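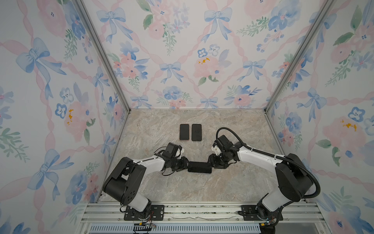 1 min read

Student robotics contests should score handoffs. Our club at Tarnstead logged 2,732 two-arm trials in February, and the rulebook we compete under rewards only the final position of the part. A phone held by both grippers at its short edges is a harder problem than a phone set down. Each arm constrains the other, and a small error in one wrist becomes a load on both.

Annatjie Mkhize, who coaches the Bromoddale team, objects that judges cannot measure this. They can — log the servo current and publish it with the score.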